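Gornix has moved lid handling at its Gustivstead packing site to robot arms, the company said on October 3, 2025. The 43 packers there now check finished jars and clear faults — lifting is no longer part of the shift. Each arm's routine is tested in simulation first, on lidded containers set on a tabletop.

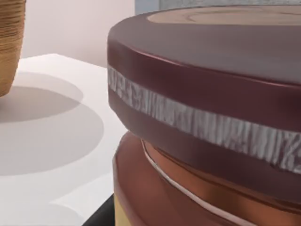 Who stops an arm when a lid jams? The packer at that station, using a foot switch; line lead Amarachi Okoro restarts it.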